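We got to Flolcombe a little after nine, with the January drizzle coming in sideways, and the people at the Plusden book depot had coffee going before we had our coats off, bless them. I had signed up for the visit to see how the robot cells had changed the working day there, and I came home with far too many notes.
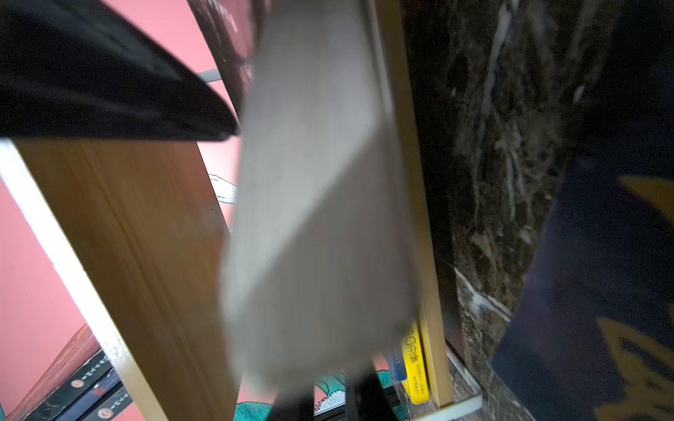 Inside the depot

Plusden sends out 4,000 books a month to schools and reading rooms, and for years all the sorting and shelving was done by hand. The practice cell has two arms, a little bookshelf and a marble tabletop, and the walls are painted with elephants and big leaves on pink, so it's a good deal more cheerful than my own office! Upright books, leaning books, books lying flat — they all have to be dealt with, and our guide told us the leaning ones had taken the longest to get right.

What I really wanted to hear about was the staff. The depot has 51 people, and we sat down with a few of the shelvers in the break room (lovely ginger cake, by the way).
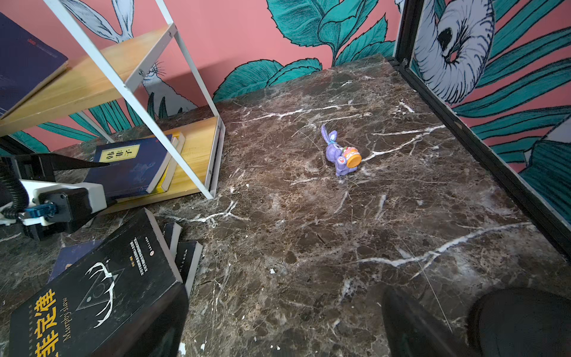 They were open with us. One woman had dreaded the whole business and now spends her mornings setting up the cells and checking over whatever they get wrong, and she says her shoulders thank her for it. A man near her age misses the old routine, when you could chat across the cart all day — the new job has more screens in it and less company. Both of them had been through the Kneževič training course, and both thought it should have been longer.
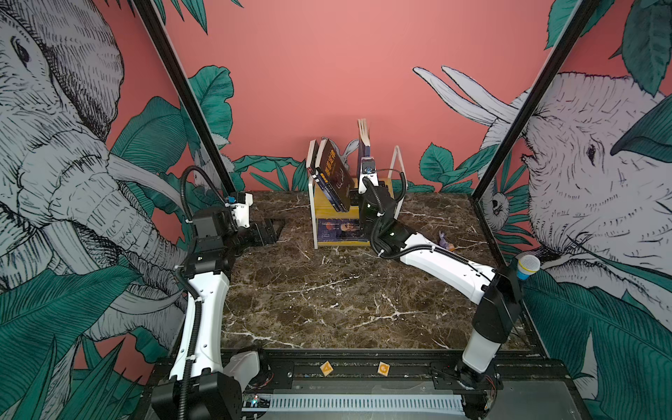

Pay came up too, as it should. Anyone who passes the course moves up a grade, and the night shift has been dropped, which got the warmest nods around the table. We finished in the small shop by the front door, where I bought two secondhand atlases, and the bus back to Nundik left at four.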